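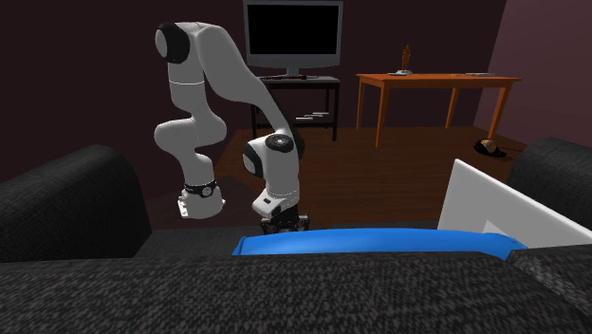

Figure 4. Living room with a dark grey fabric sofa and a blue cushion on the seat.

5.2 Do people sit where they say they sit?

Most of what is written on comfort at home rests on asking people how they use their furniture. We have doubts about this. In the Vendurstead survey, 340 households filled in a form on their main sofa, and 83 per cent said that they sat upright on it "most of the time". The diaries kept by a smaller group of 200 households in June tell another story. Lying down, sitting sideways and sitting on the floor with the back against the seat all turn up far more often than the form would suggest.

Chaudhary scores, which are widely used to rate seat comfort, do not help much. They assume one posture, held for a fixed time, with both feet on the ground. A high score may tell us that a sofa suits a person in a showroom. It says little about an evening at home, and the claim that it predicts back pain rests on thin evidence.

Loose cushions are a further problem. The Protow guidelines treat them as decoration and leave them out of the measurements. Yet a cushion behind the lower back changes the depth of the seat, and one under the knees changes the posture altogether. The Astar scale does include them, but only as present or absent, with no record of where they are put.

We do not claim that the diaries are free of error. People forget to fill them in, and some entries were plainly written the next morning. They are still harder to square with the usual account than its supporters allow, and we return to the missing entries in Section 6.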